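Okay, a thread on small-band touring and van life between towns, for anybody who's thinking of doing it this year. I've had three cups of coffee, so get comfortable.
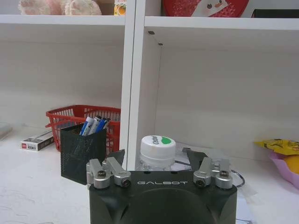

**1/**
I played bass in a four-piece called Plulance for most of my twenties, and when people ask me what I miss, I never say the shows. I miss the hour after load-out, when the van smelled like french fries and everybody talked at once about the song we'd botched.

**2/**
We had one good loop. Lemville on Thursday, then two college towns, then a Sunday matinee at a VFW hall where the sound guy was also the guy who sold the hot dogs (very good hot dogs, by the way, I'd drive back for one tomorrow).

**3/**
Lemville was the strange one. You came down out of the hills past the grain elevators and your ears popped, and suddenly every radio station was playing steel guitar. We played louder there and slower, and I couldn't tell you why. Our drummer Rhea Belmonte swore it was the altitude.

**4/**
Rhea kept the set list on the back of a paper plate. The same plate, all of May! She'd cross songs out and write them back in, and by the end you couldn't read a thing, so we just watched her left hand and hoped.

**5/**
Money, because somebody always asks: our best night paid 500 dollars and our worst paid a tray of lasagna. We split the 500 four ways after gas and I bought a used Keogh amp with my share plus everything in my sock drawer. I still have it. It hums in the key of B flat, more or less – you learn to write around that.

**6/**
The person who really taught me how to listen was Ruairí Mac Carthaigh, who let us sleep on his floor whenever we came through. He had 13 fiddles on the wall and played maybe two of them. He'd put on a record after midnight and wouldn't let anyone speak until the side was over, and the first time he did it I was so tired I cried at a waltz.

**7/**
He told me our songs had too many endings. I was mad about it for six states. Then I went home and cut the last verse off everything, and we were a better band by the weekend.

**8/**
If you're booking your own loop now, call the venue on the phone. Keep the drives under five hours. Bring your own extension cords and put colored tape on them, or they will live at the club forever. And eat before soundcheck, please – I've seen good friendships end over a missed sandwich.

**9/**
Rhea and I are playing again, just the two of us, under the name Seminura. First show is in Lemville, same hills, same road in. I've been practicing in the garage with the Keogh and the neighbors have been very sweet about it so far. Come say hi if you're anywhere nearby, and if you've got an old Plulance tape in a shoebox, I would dearly love a copy of side two.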